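4.2 Kerbside work: the delivery chore

Claims that machines are ready for everyday chores usually rest on trials held indoors, on flat floors. We think this flatters them. The Rutico carrier, tested by Plalix at its Skelasthorpe site, completed 758 runs between a stockroom and a loading bay, and the report treats carrying as a solved problem. Saodah Nair's review of the logs is cooler: staff had cleared the route before every run, and the carrier stopped for help 20 times all the same.

Carrying goods from a shop to a house asks for more. The machine must get down a kerb, cross a gutter, pick a line over broken asphalt and judge what oncoming traffic will do, often with no lane markings to help it (Figure 4).
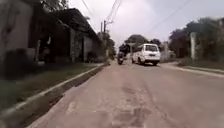
Figure 4. Patched road without lane markings; a van and a motorcycle travel close together.

A person with a handcart handles all of this with little thought. In the Rondonuwu trials, the only outdoor set we could obtain, two of the four routes were dropped before testing began, and the published success rate leaves them out. We do not say the work is beyond machines – only that the evidence offered so far comes from places where most of the difficulty had been removed. Until the dropped routes are reported alongside the rest, we would treat the headline rate as an upper limit.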